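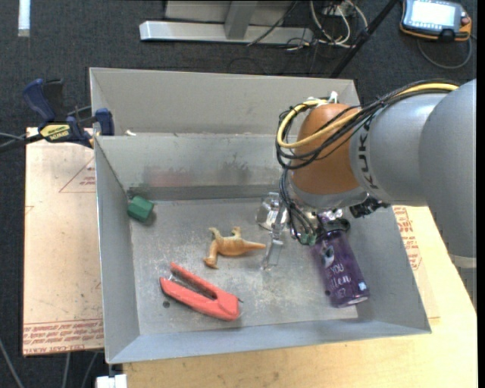 Does a bare sheet-metal bin scuff the things kept in it more than a plastic tub does?
Bare metal marks soft plastic a bit faster, mostly at the folded edges, and the flat floor of the bin does very little.

31st March

Wrote the answer above first because it's what people ask me in the hallway, and I'm not all that sure of it myself. Notes on how I got there.

Background for whoever reads this later: the old plastic tubs cracked at the corners in February and we got the gray metal bins from Vasilakis to replace them. Eftychia Ververidis picked them out of the Clivance catalog, page 2048 (yes, it really has that many pages). The catalog calls them "gentle on contents." I would like to know who checked that and what contents they had in mind. Ball bearings, probably.

What I did. Put the usual loose mixed stuff in one bin on the plywood top, including the purple water bottle with the black cap and the tan and orange dinosaur. Didn't arrange anything. The dinosaur ended up on its side near the middle, legs toward the back, and the bottle is lying at a slant on the right. Fine, that's how things lie in a bin.

Then did my own test with a spare cup from the scrap shelf so I wouldn't ruin anything people care about. Slid it along the floor of an empty bin 77 strokes by hand. Dull patch on the cup, you have to tilt it to the light to find it. Slid it along the top fold of the wall and had a proper scratch in 7. So it's the fold. Ran a thumbnail along it afterward and there's a burr on the long sides. Short sides feel OK to me. Eftychia says she can't feel the burr at all. She also doesn't bite her nails, so her thumbnail should be the better instrument. Not settled.

One cup, one bin, one tired person pushing. I wouldn't bet lunch on these numbers.

Printing is my bigger worry. The bottle has white lettering on it and I don't want to be the one who wears it off. Have not tested printed surfaces. The Skaruline people say their clear spray makes a metal floor "slip like glass." Asked for a data sheet, got a brochure. Even if it slips, it might come off on the toys, and then we've swapped scuffs for flakes. Leaving it alone for now.

Felt liner (Urard, the self-stick kind): tried a square in the spare bin. It's quieter, I'll give it that. But it picked up carpet fuzz within the hour and one corner was already lifting. Crumbs go in and stay in. A bare bin wipes out with one pass of a rag. I was told the felt lasts years. In whose shop?

Noise, since it came up at the bench: dropped the cup from around 17 inches, metal against the last surviving plastic tub. Metal is louder. Didn't need a test for that, but now it's written down. Setting the bin on the plywood instead of the steel bench seemed to help some. Could be wishful, I knew which was which when I listened.

To do
- file the long folds on the spare bin, then repeat the cup on the same spot
- find something with printing on it that no one will miss
- peel off the felt, see what the glue leaves behind
- ask Vasilakis if the edges are supposed to come deburred, and get it in writing

Not ordering more bins until the filed one has been tried. Eftychia wants to order now while the price holds. Price has "held" since I started here.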